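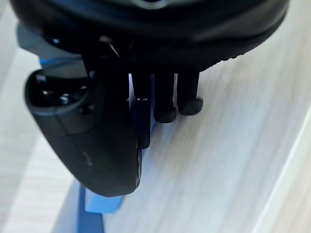 家里看片、存碟、放映的一些实用办法

碟片和播放机

蓝光碟和DVD的保护层都不算厚，放在桌上时数据面不要朝下。拿碟时用拇指扣住外沿，食指顶住中间的圆孔。沾了指纹，先用气吹把灰吹掉，再用拧干的超细纤维布从圆心向外沿直着擦。不要绕圈擦，绕圈留下的划痕顺着轨道走，播放机更难纠错。油渍重的，温水里滴一滴洗洁精，泡半分钟，清水冲净，立着晾干。

牙膏磨碟的办法在网上流传很久，DVD浅划痕有时管用，蓝光碟不要试。蓝光的数据层离表面很近，磨一次就可能报废。

播放机读碟变慢，先换一张确定没问题的碟试。如果只有某一张卡顿，问题多半在碟上。所有碟都卡，再考虑激光头。清洁碟可以用，但一年用一两次就够，带毛刷的那种用多了反而会把灰刷进去。托盘推不出来的时候，断电，找一枚拉直的回形针，从面板或底部的小孔轻轻顶进去，托盘会弹出一点，再用手拉。不是每台机器都有这个孔，没有的话送修，不要硬撬。

收纳盒与标签

原装盒最好立放，书架层高留二十厘米左右比较顺手。平着叠放，最下面几个盒子的卡齿容易压断，碟片脱落后在盒子里来回蹭。卡齿断了，到文具店或网上买同厚度的空盒，把封面纸抽出来换过去即可。抽封面时先把盒子完全摊开，从上沿往外抽，不要从中间揪。

纸套装的套装碟，抽取时最容易划伤。可以剪一块无酸纸垫在里面，或者另配软内袋，原纸套单独收好。

碟片多了以后一定要做目录。我用的是普通表格，一行一部，列五项：片名、导演、年份、版本、放在哪一格。版本一栏很有用，导演剪辑版和公映版常常片长不同，借出去再还回来时也好核对。我自己的柜子分成11格，每格贴一个数字，目录里写数字就行，不必按拼音排。按拼音排的麻烦在于每加一部都要往后挪。目前表里有566条，查一部片子只要搜一下片名。

借片登记也放在同一个表里，加一列写名字和日期，还回来就清空。去年Lucie Kennedy还来一套四碟的纪录片，少了花絮碟，就是靠这一列找到的，那张碟夹在她的播放机里。

海报和影刊

旧海报不要用透明胶带补。胶带过几年发黄，胶渗进纸里，撕都撕不干净。背面有裂口的，用和纸胶条或者薄棉纸加小麦淀粉糨糊，糨糊调得稀一些，薄薄一层，上面压吸水纸和书，放一夜。手上拿不准的，先在一张不要的旧纸上练一遍。

卷着的海报要摊平，先松松地反卷一下，不要用力，再夹在两张干净的大纸之间，上面均匀压书，3天后看。屋里太干时纸会发脆，可以等到潮一点的天气再弄。熨斗能不用就不用，光面纸一烫就起泡。

挂墙的海报，框里要有卡纸隔开，画面不要直接贴着玻璃。朝南的墙每天晒几个小时，红色和黄色褪得最快，挂在走廊会好很多。

影刊和节目单按年份装杂志盒，盒子不要塞满，也不要太空。太空了刊物会弯腰，后面垫一块硬纸板就能撑住。骑马钉生锈的，用薄的刮刀从中缝把钉脚挑直，抽出来，沿原孔用棉线缝回去。锈迹留在纸上的部分不用管，越擦越大。

Henrike Strobel问过旧影刊的霉味怎么去。做法是找一个带盖的大塑料箱，箱底放一只敞口碗，碗里装小苏打或者活性炭，上面架一层网架，刊物摊开竖在网架上，盖好放一个星期，碗里的东西中间换一次。刊物不要碰到粉。如果纸上有看得见的霉斑，先拿到室外，戴口罩，用软毛刷轻轻扫掉，再进箱子。

投影与幕布

白墙能不能当幕布，要看墙面平不平。关灯，用手电贴着墙侧照，能看到一道道滚筒印的，投出来的暗场会有纹路。可以用细砂纸打一遍，再刷两层哑光白漆。亮光漆会反光，坐在侧面的人看到的是一团亮斑。

拉绳式幕布用久了两边会卷。把幕布全部放下来，底杆两端各挂一个等重的小沙袋，挂一两天，多数能恢复一些。PVC材质的不要用吹风机去吹，受热不均会更皱。幕布上的灰用干的软刷从上往下扫，蚊子留下的痕迹用湿布点按，不要来回搓。

投影机的防尘网，普通家庭三个月清一次。取下来之前先关机，等风扇停了再拔电源。网是海绵的可以水洗，要彻底干透再装回去；是纸质或静电棉的只能用吸尘器吸。机器旁边留出十几厘米散热，进风口和出风口都不要朝着窗帘。

画面歪了，先调机器的位置和脚垫，最后才动梯形校正。梯形校正是靠压缩画面实现的，字幕边缘会发虚。找平的时候投一张方格图，用卷尺量左右两边的高度，相等就对了。

声音和字幕

对白听不清是最常见的抱怨。多数情况下，播放机输出的是多声道，电视只有两个喇叭，中置声道混得太低。进播放机的音频菜单，把输出改成立体声或下混，再把动态范围压缩打开，对白会清楚不少。夜里看动作片也建议打开这一项，爆炸声不会突然吓到邻居。

音箱不要塞进柜子深处。前沿和柜板对齐，或者略微伸出来一点。下面垫几块毛毡或者切好的旧鼠标垫，柜门就不会跟着嗡嗡响。

外挂字幕对不上，先分清楚是整体偏移还是越走越偏。整体偏移，在播放器里加减秒数就行。越走越偏，一般是帧率不同，要用字幕软件做帧率转换。做之前把原文件复制一份。字幕显示成乱码，用文本编辑器打开，另存为UTF-8编码再试。

字幕字号按最远的座位来定，字要大到坐在最后面不用眯眼。颜色用浅灰或者淡黄，比纯白省眼睛，暗场里尤其明显。

家庭放映的几件小事

开场前把片子放到中间试两分钟，检查画面、声音、字幕，再退回片头。只试片头不够，有些碟片头没有对白，声道错了也听不出来。

座位前后错开摆。后排用高一点的椅子，前排用垫子或矮沙发。地上的电线用布胶带贴住，贴之前把地板擦干净，撤的时候慢慢撕。

爆米花用厚底锅自己做，油盖过锅底，先放几粒玉米试温，爆开了再把其余的倒进去。玉米铺一层即可，盖子留条缝放水汽，声音间隔拉长到两秒左右就离火。盐要磨细，粗盐粘不住，全沉在碗底。装碗用纸碗或布袋，塑料袋的响声很讨厌。

杯子放在座位边的小凳上，凳面铺一块防滑垫，摸黑伸手时不容易碰倒。片长超过两小时的，中间歇十分钟，歇在换场的地方，事先记下时间点。

旧录像带

录像带立着放，带子全部倒到一头再收。久放不看的，每隔一两年快进快退一遍，免得粘连。带子上有白色粉末或者发霉的，不要放进机器，磁头会弄脏，后面的带子跟着遭殃。

转成数字文件，需要一台状态还好的录像机和一个采集盒。采集之前空走一遍带，画面下方的杂纹多数可以用机器上的循迹旋钮调掉。一盘带子多长就要采多久，没有捷径。我和Doğukan Dağdelen在七月里把他父亲留下的带子采完了，一共96盘，文件名统一写成年份加编号，内容写在另外的表格里。

采好的文件至少存两份，放在两个不同的硬盘上，其中一个不要放在家里。硬盘每年通一次电，抽几个文件打开看看。原带不要急着扔。

更新于 2021-10-04

联系我们 | 版权所有 © Burstead 家庭放映笔记 | 返回顶部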